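### 3. What we fold, and why it fights back

I'll admit I came to this part of the study thinking laundry was the easy bit. We'd already spent September sorting our pile at Grerard - 247 pieces, mostly donated, all logged by fabric and by how the edges were finished. That last column was an afterthought, and it ended up being the one I look at most!

Raw edges are a nuisance. A hemmed shirt gives you a nice firm line to find and follow, but an unhemmed piece of woven cotton sheds threads, curls up on itself and leaves lint on everything it touches.

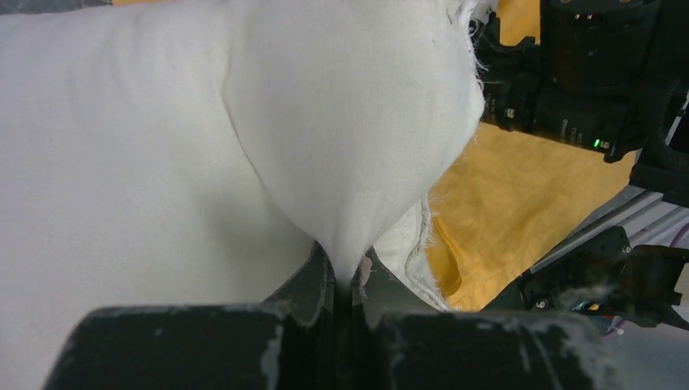

We split the pile into 3 groups: hemmed, partly hemmed, and raw. The raw group got the most arguments at our end (what even counts as a corner if it's fraying?), so we settled on a loose rule - if you could pick it up there and the rest hung down from that spot, we called it a corner and moved on.

Color and crumpling came next. Every piece started out in a heap, never laid flat, the way clothes come out of a basket at home. I like bright garments for this, and I'm not shy about it. Folds in a yellow-orange cloth stand out well on a dark gray surface, and you can tell a gathered middle from a flatter side at a glance (a black T-shirt is another story, see the Plivell set in the next section).

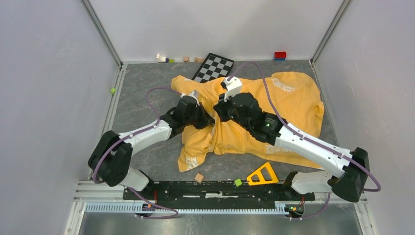
*Figure 1. Crumpled yellow-orange garment on the dark gray work surface, gathered in the middle and flatter toward the right.*

We scored 200 heaps like this by hand, using the Navulance wrinkle scale with one small change - gathers and plain wrinkles got separate marks.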